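The week the grippers kept letting go

If you were on the Tirkgate floor any time last week and heard me muttering at a table, I owe you an explanation and probably a coffee. We had a fault, it took me far too long to find, and Chepkoech Nzioka asked me to write it up for the newsletter so the other sites don't lose their week to it too. So here goes!

First, what we were doing. We're in the dishes block of the Kevedis work, where people hold a gripper in each hand and do ordinary household jobs with them: stack, unstack, move a bowl from one side to the other, that kind of thing. The footage and the finger positions get recorded together, and later a robot arm is supposed to learn from both. I'd been looking forward to dishes after all those weeks of folding towels. (I never want to see another towel. My own towels at home are in a heap.)

Day one was fine. On day two Mutua Kinyua was running sessions and told me he'd had a bowl slip on him. Well, bowls slip. I wrote "slip" in the log and moved on, and I'd like that entry back, please. By lunch he'd had 7 of them, all with the same hand, and all of them the same way: fingers on either side of the rim, lift, a nice steady second, and then the right finger would just sort of sigh outward and down went the bowl.

I blamed the bowls. They're smooth and they're glazed and I decided we'd picked bad ones. Then I blamed the finger pads, and we wiped every pad in the building with alcohol, which smelled terrible and changed nothing. Then, and I'm sorry, Mutua, I blamed Mutua. I thought he was easing off the trigger without noticing, which people do when they're tired. So I took the grippers off him and did it myself, very smugly, and dropped the second bowl I picked up.

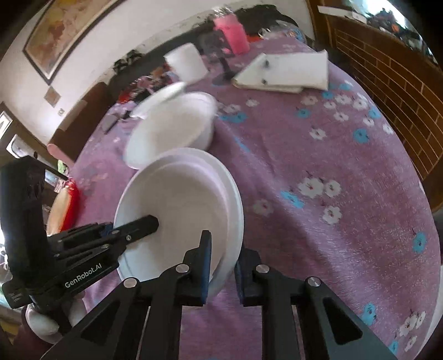
What bugged me most was that the recordings looked fine. I sat with Lionel Marty that evening and we went through 99 clips, the good ones and the bad ones all mixed together, and the opening number for the fingers was a lovely clean line in every single one. According to the software, the fingers closed, stayed closed and were still closed while the bowl was on its way to the floor. Lionel's view was that either physics had changed or the sensor was reading the wrong end of the problem. He was right about the second part.

The way our grippers work, the sensor sits down near the handle and reads how far the trigger has pulled the linkage. It doesn't look at the fingertips at all. Everything between the handle and the tip is assumed to be stiff. On the bad gripper, one of the pivots in the linkage had worn just enough to let the finger rock outward under a side load. With light things you'd never notice. With something wide and heavy pinched by the rim, all the weight goes sideways into that joint, and you get a finger that opens while the trigger stays shut.

Illia Demchenko found it in one minute flat the next morning, by holding the handle still and wiggling the finger with his thumb. One minute! I had spent two days on this. There was a soft little click at the end of the wiggle, and once you've heard it you can't stop hearing it. He checked the rest of the rack and found one more on its way out.

Now the part that's bigger than dropped dishes. One bowl broke on the floor, and Mutua reached down to grab a piece on instinct. He's fine, a tiny nick on the finger and a lot of language, but it should have been a stop-work moment and I let it go by as clumsiness. We've filed it as an incident, dated 18 June 2025. It should have gone in the day before.

There's also the data. Every clip from that gripper says "closed" when the finger may have been drifting, and that goes for the ones where nothing fell, too. We traced the gripper back by its log entries and pulled 500 clips out of the set. Matúš Čierny over at Erkness thinks some can be saved by measuring the finger gap from the video, and he's welcome to try. I'm leaving them out until he shows me it works.

So we've changed a few things at Tirkgate, and I'd love it if Mwaipopo and the others would pick them up as well:

Wiggle both fingers on both grippers before every session, handle held still. If it clicks, it goes in the red tray and doesn't come out until Illia says so.

Pivots get swapped at 2,000 sessions whether they feel loose or not. The old parts sheet from February just says "as needed," so please throw that one out.

Two drops with the same hand in one session and you stop and call me. I won't blame your thumbs this time.

Broken dishes get the brush and pan, gloves on, and a line in the incident book the same day.

New pivots went in on Friday and we've been running bowls since then without a drop, though I'm still watching the right finger like a hawk. If you have a gripper that's been feeling a bit off, send Illia a message with the number from the handle and he'll get you a kit. And Mutua, the coffee's on me all month.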